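# How a Robot Arm Is Looked After

*A reading for young visitors to the Holroyd Learning Workshop*

A robot arm can do the same job many times in a row without getting bored. It can still get dusty, drift out of line, and wear down. Like a bicycle, it needs a person to check it, clean it, and replace parts that have grown old.

This reading explains how the workshop looks after one arm, which the staff call Matance. The arm works at a table on the second floor. Its job is to pick up small objects, such as letter blocks, and set them down in the right place. The technician in charge of it is Do-yoon Ham.

## The parts of the arm

Before learning how a machine is cared for, it helps to know what its parts are called.

The **base** is the bottom of the arm. It is bolted down so that the arm cannot tip over when it reaches out.

The **links** are the long, stiff pieces. They are like the bones in your own arm.

The **joints** are the places where the links meet. Inside each joint is a motor that makes it turn. Matance has 6 joints, and each one has its own number, beginning with Joint 1 at the base and ending with Joint 6 at the wrist.

The **flange** is a flat, round plate at the end of the wrist. Tools are fastened to it with screws.

The **gripper** is the tool on the flange. It has two fingers that move toward each other to hold an object and away from each other to let it go. At the end of each finger is a **pad**, the part that touches whatever is being picked up.

## Two tables, one real and one on the computer

The workshop keeps two versions of the work table. The first is the real one. The second exists only inside a computer program called Plellitix, and it is known as a **simulation**. A simulation is a kind of pretend world that follows rules like the ones in the real world. Objects in it can fall, slide, and bump into one another.

Every new set of instructions is tried in the simulation first. If the arm swings too low there, it may knock over a block that is made only of numbers, and no harm is done. On the real table the same mistake could bend a finger or crack a pad. When a set of instructions has worked well in the simulation, it is moved to the real arm and run at a slow speed.

The simulation needs care as well. Each time something is changed on the real table, the same change must be made in Plellitix. 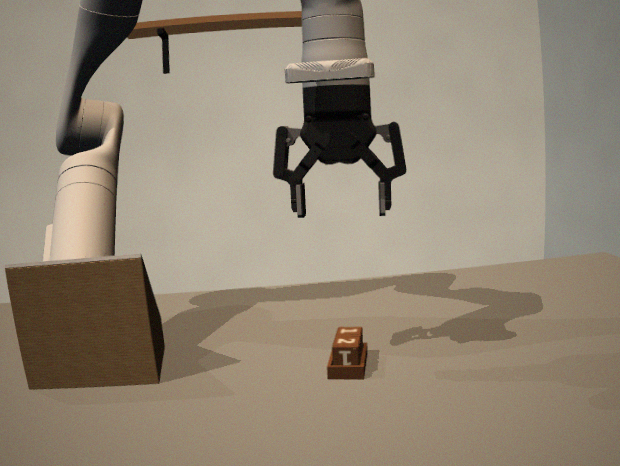 Suppose that the real arm is given new finger pads, and that the new pads are 2 millimeters longer than the old ones. Two millimeters is a very small distance, less than the width of a grain of rice is long. The computer, however, would still believe that the fingers end where they used to end. It would send the real gripper down too far, and the pads would press against the table. For this reason, the technician measures new pads before they are fitted and types the measurement into the program on the same day.

## The morning check

The arm is checked each morning before it is switched on. The check is always done in the same order, and it is written on a card that hangs beside the control box.

1. Make sure that the power is off and that the key is in the technician's pocket.
2. Look along the whole arm for loose covers or cables that have been pinched.
3. Wipe the links and joints with a dry cloth.
4. Wipe the finger pads with a damp cloth and let them dry.
5. Try each screw on the flange with the small wrench.
6. Clear the table of anything that does not belong to the job.
7. Step outside the yellow line, close the gate, and turn on the power.

The key matters a great deal. The machine cannot start without it. As long as the technician carries the key, no other person can switch on the arm while someone's hands are near it. Young visitors sometimes ask whether Mr. Ham has ever forgotten this step. He says that he has not, and that he checks his pocket twice.

After the power is on, the arm makes a few slow movements by itself. Each joint turns a little one way and a little the other. The technician listens. A healthy joint makes a low, even hum. A joint that clicks or squeaks is written down in the logbook by its number.

## Teaching the arm where it is

If you close your eyes and touch your nose, you will probably find it. Your body keeps track of where your hand is, even when you cannot see it. A robot arm must keep track of itself too. Inside every joint is a small part called an **encoder**, which measures how far the joint has turned.

An encoder can be slightly wrong. A part may be replaced, or the arm may be bumped, and then the number it reports no longer matches the true position. Setting the numbers right again is called **calibration**.

To calibrate Matance, the technician fits a metal pointer in place of the gripper. A small steel cone stands at a known spot on the table. The arm is moved very slowly until the tip of the pointer meets the tip of the cone. The computer saves the position of every joint. The arm is then moved away, turned to a different angle, and brought back to the same cone. This is repeated from several directions.

If all the measurements agree, the arm knows where it is. If they do not, the computer works out which joint is giving the wrong number and corrects it.

Calibration takes most of an afternoon. It cannot be hurried, and visitors are asked to keep away from the table while it is being done — even a light push on the table can move the cone.

## Caring for the gripper

The gripper is the busiest part of the machine. It opens and closes for every object, and its fingers are moved by small metal bars joined together, called **linkages**. When the motor turns, the linkages swing, and both fingers move at the same time and by the same amount.

Dust is the main enemy of the linkages. It mixes with the grease and turns into a gray paste that slows the fingers down. After 4000 grips, the gripper is taken off the arm and brought to the bench. The old grease is wiped away with a soft brush and a cloth, and a small drop of new grease is placed on each pin.

The pads are looked at under a lamp. A good pad is flat and a little rough, and it holds a block firmly without squeezing hard. A worn pad is shiny. Blocks slip from worn pads, most often at the corners. Pads are always changed in pairs, so that both fingers are the same length and have the same grip.

The workshop buys its pads from a supplier called Plekmont. They arrive in small paper envelopes, and the empty envelopes are taped into the logbook to show which pads were used.

## A repair from the logbook

In July the arm began to set its blocks down crooked. The instructions had not been changed. In the simulation, the same instructions placed each block neatly on top of the one before.

This was a useful clue. The plan worked in the computer, so the trouble was likely to be somewhere in the real machine. Mr. Ham began with the simplest things. He cleaned the pads, but the blocks were still crooked. He tried the screws on the flange, and they were tight. He then turned off the power, took out the key, and gently moved each finger by hand. The left finger was firm. The right finger wobbled.

One of the pins in the right linkage had worn thin. It was so small that it could have been lost in the palm of a hand. A new pin was ordered, part number 1717, and it was fitted the following week. The gripper was greased, the arm was calibrated again, and the repair was entered in the logbook with a drawing of the old pin.

The old pin is kept in a jar at the front desk, and visitors may ask to see it next to a new one.

## Words to remember

**Calibration:** checking a machine's measurements and setting them right.

**Encoder:** a part that measures how far a joint has turned.

**Flange:** the plate at the end of the wrist, where a tool is attached.

**Linkage:** a set of bars joined together so that they move as one.

**Simulation:** a pretend world inside a computer, used for testing.

## When you visit

The morning check begins at 9:00 a.m. and may be watched from behind the yellow line. Visitors are asked to tie back long hair, to leave bags on the hooks by the door, and to wait for the green light before asking the technician questions. Blocks that have fallen on the floor should be left where they are. The technician will pick them up when the arm has been switched off.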